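Manipulation kits > Trovivley
Ranumell bench kit: is the two-finger gripper good enough for cloth?
Posted 2022-11-28, viewed 717 times

We are reviewing the Ranumell bench kit from Trovivley for a tidying task. The arm must sort mixed items on a white table: a rigid fruit, a can, a duck and one brown cloth. Firmware is build 3207. Rigid picks give me no concern. I want to know whether cloth needs the soft finger set, which is sold separately, and whether the stock settings are usable. The cloth pick is the step I care about. 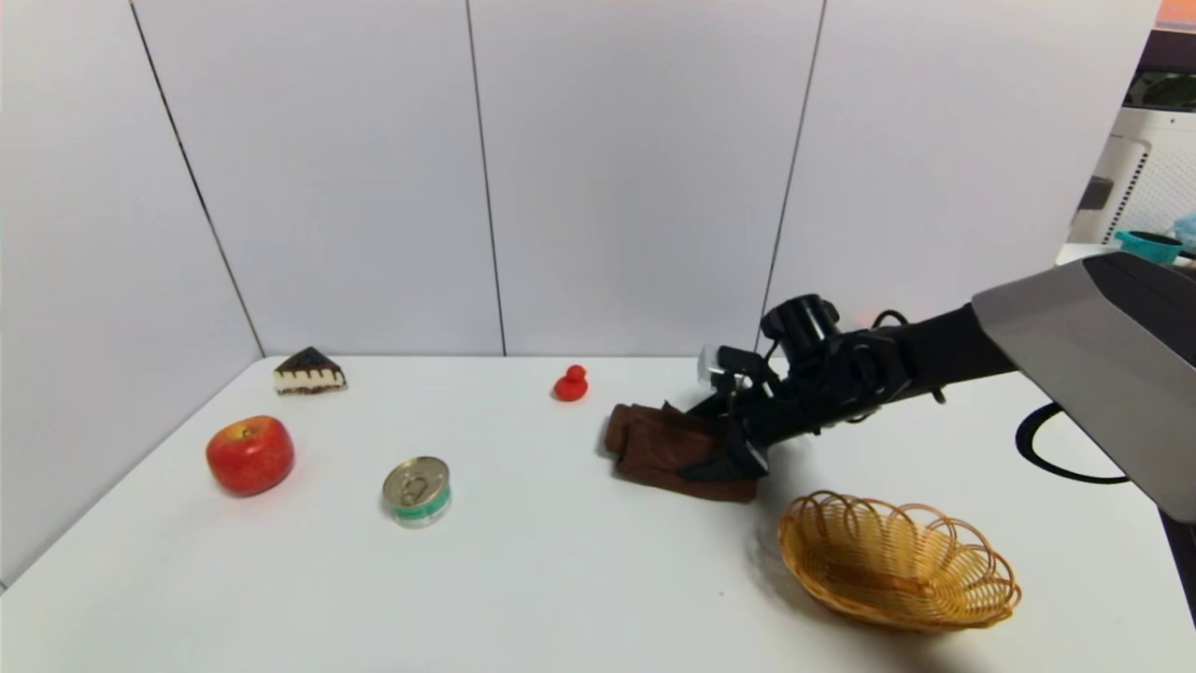 Matubbar
Stock fingers are fine if you lower the closing speed. The default profile is tuned for boxes and cans. I wouldn't buy the soft set until you have tried the cloth profile in the settings menu.

Skamameo
I have run this kit through 361 logged cloth picks. The profile matters more than the fingers, but two other points come first. Recalibrate the head view after any change to the table height, and keep the cloth clear of its neighbours when you place it. The planner treats a cloth as one lump and leaves a fixed margin round it, so a rolled cloth gives it far less trouble than a flat one.
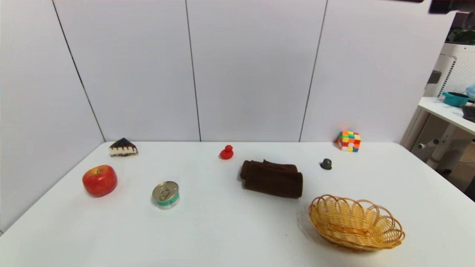

Does the cloth profile need a licence? It comes with the base kit, under Grip > Materials, and only the logging add-on is charged for.

On force, start at level 2 and go up one step at a time. The fault you will meet is a single-layer grip, where the top fold comes up and the rest slides out.

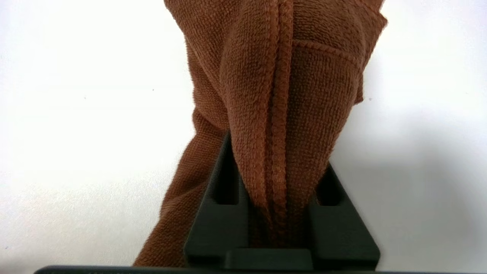 Force readings on this kit are motor current, so treat them as relative figures. A thick bundle stalls the fingers early and reads high, and the software then reports a firm grip whether or not every layer is held. I check the wrist view instead. With a hemmed edge running down between the fingers and folds visible deep in the gap, as in mine, I accept the pick. If I can see only one thickness I open and retry.

The soft set has a lower rated load than the stock one, so you would be swapping back for cans. Before a rigid pick, the stock fingers should open wide and approach with clear table between them.
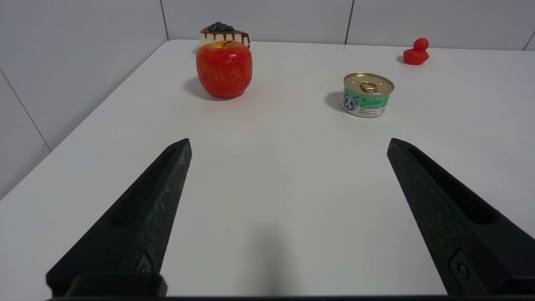

Related topics: Grippers and fingers
Cloth profile missing after update
Wrist view freezes when logging is on
Soft finger set, rated load and spares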